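Home | Programs | Student Robotics | FAQ | Contact

Arngate Student Robotics Club: Frequently Asked Questions

Last updated: January

Who may join?
Membership is open to all students enrolled at Arngate. No previous experience with programming or electronics is required. New members complete four introductory sessions before joining a project team.

What is the Vusora project?
Vusora is the club's sorting project, led by Trygve Tangen. Members write and test the software that tells the arm which item to pick up and where to place it. 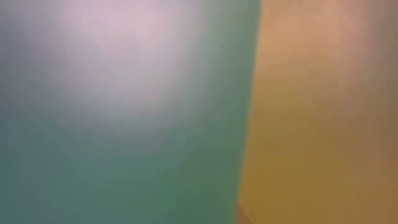

Teams keep a written log of every trial, including those that fail. The log is reviewed with Mr. Tangen before any change is made to the program.

Is there a fee?
The fee is $44 per term and covers shared parts. Students who need assistance with the fee should write to Bendik Hellström in the program office.

Does the club compete?
Yes. One team is entered each year in the regional meet in Toledo. Members must attend regularly to be considered for travel.

This site uses cookies. By continuing to browse, you agree to our use of cookies.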